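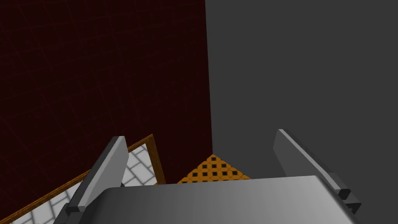

Gripper open, facing the corner. Simulated house.

September | by Raghda Karaki

How to test a chore in sim before you trust a robot with it

Quick one, I'm between meetings. People keep asking if machines can do housework yet. Short answer, bits of it. Best way to find out is try it yourself.

1. Pick one chore. One! "Tidy the bedroom" is about 18 chores. Start with picking something flat up off the bed.

2. Write down what done means. Thing off the blanket, on the shelf, nothing else knocked over. Fadi skipped this and we argued for a week.

3. Start with the gripper open and empty. Check both fingers move before you send it anywhere near furniture.

4. Drive it by hand first. Bedding is the hard part. Fingers come in low, catch a fold, and up comes the blanket too. Go slow for the last bit and come at the edge of the object, not teh middle.

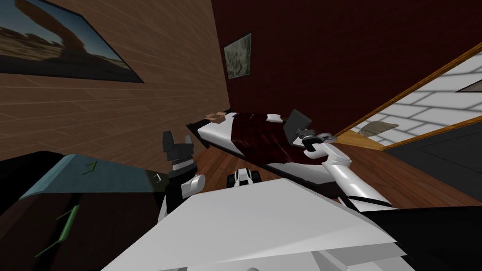 5. Watch the other arm. If it has no job, park it well clear of the walls.

6. Now let it run alone. We did 202 goes on Nilau and binned the first 8, wrong settings. Log every fail, even the daft ones.

7. Change the room a bit and run again. Most of our good scores fell apart here.

So no, it wont make your bed. Fetching one thing, on a good day, yes. More when Yutong sends the numbers.

We use cookies to remember your settings. OK / Manage

© Trarnell | Contact | Back to top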